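**Cable knitting** is a technique in which groups of stitches are worked out of their usual order so that columns of fabric cross over one another. The crossing is made by holding one group on a short auxiliary needle, in front of or behind the work, while the next group is knitted. Held stitches are then worked in turn. The direction of the lean depends on where they are held: at the front, the cable leans left; at the back, it leans right.

## Structure

Most cables are knitted in stocking stitch on a ground of reverse stocking stitch, which recedes and leaves the cable raised. A simple rope uses two strands crossed in the same direction at regular intervals. A braid, or plait, uses three or more strands with crossings that alternate left and right. Braids are often set side by side as paired columns.
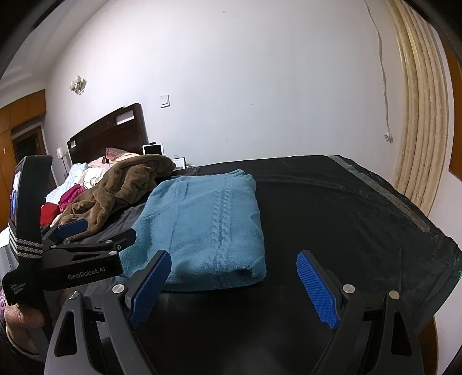
*Folded light-blue sweater with two parallel braided columns.*

Crossings draw the fabric inward, so a cabled panel is narrower than plain fabric with the same number of stitches. Designers compensate by adding stitches above the ribbing, usually in the first row of the panel. Cabled fabric is also thicker and uses more yarn. The Comdale pullover, a pattern drafted by Flynn Tamihana, calls for 259 stitches in the body, with the cable panel repeating every 14 rows.

## Ribbing

Cuffs, hems and necklines are commonly finished in ribbing, in which knit and purl stitches alternate in vertical columns. Ribbing contracts widthwise at rest and recovers after stretching. Needles one or two sizes smaller than those used for the body give a firmer edge.

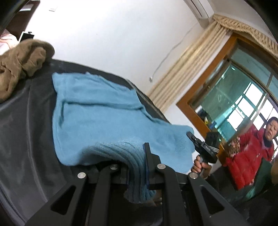

*Light blue knitted sweater, with ribbing bunched into parallel ridges.*

## Charts

Cable patterns are usually charted on a grid, one square to a stitch. Symbols differ between publishers. The Goodwin system draws each crossing as a pair of diagonal lines spanning the stitches involved, while Ititz charts use a numbered key. Right-side rows are read from right to left and wrong-side rows from left to right. In circular knitting, every round is read from right to left.

## See also

- Aran knitting
- Gauge (knitting)
- Travelling stitch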